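Subject: Re: [Ziltstead Hens] winter laying

Rostyslav Tkachenko wrote:
> Mine have nearly quit. Does anyone leave a light on for them?

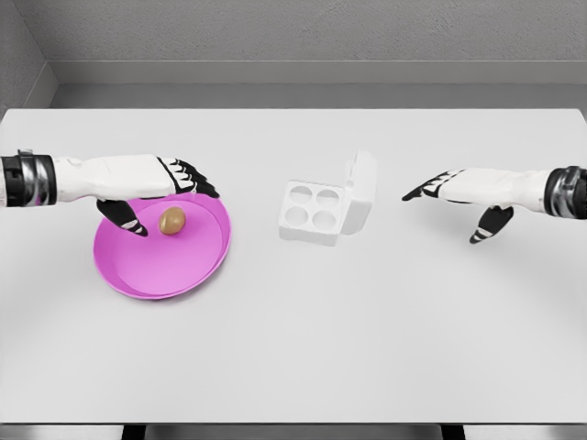 Dear Rostyslav, my old girls slow down every December too, and I've stopped fretting over it, though I do miss the custards! One brown egg on a pink plate, with the carton standing open beside it, is very much the mood at our house. I don't use a light myself (I like them to have their rest), and they usually pick up again in February. Give them my love, and do come by for coffee.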